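Grasping Data at Drernstead: Your Questions

10 March 2025
By Meinir Cadwaladr

What are you collecting, exactly?

Grasp attempts! Each one is a short record: what the arm could tell about the bin before it moved, where it decided to put the fingers, and whether the thing came up. We keep the misses as well as the lifts, and the model (we call it Mushi) learns from both.

How many attempts make a useful set?

Our first set was 900, and Mushi was already choosing better spots by the end of it. We now work in sessions of 128, with a break in between so Homa Zarei can look over the labels while they're fresh.

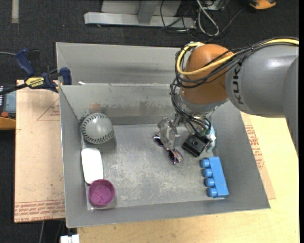
What goes in the bin?

Everyday stuff, and picking it is my favorite part of the job. We want shapes that disagree with each other. A ball with stitching, a cup and a toy block with studs each ask for a different grip, and then you get sunglasses, which are thin, dark and awkward from nearly every angle – wonderful training material. Our full collection has 24 objects, and we rotate them between sessions.

Does a person choose the grasp?

Sometimes. Khrystyna Zinchenko guides the early attempts with any new object, and after that Mushi proposes its own. Both kinds go into the set, tagged so we can train on them separately.

Who decides if a grasp worked?

The arm lifts, holds for 8 seconds, and the gripper reports whether it still has something. Homa checks the close calls by hand. A slip halfway up gets its own label, and those have taught us a lot.

Can I suggest an object?

Please do! Send it to Bouchra Benkirane at the front desk. Nothing breakable, nothing with liquid in it, and nothing you need back soon – things get scuffed.

Will the data be shared?

Yes, we're aiming for July. Our partners at Plelirent are testing the file format now, and they've been great about telling us what's confusing.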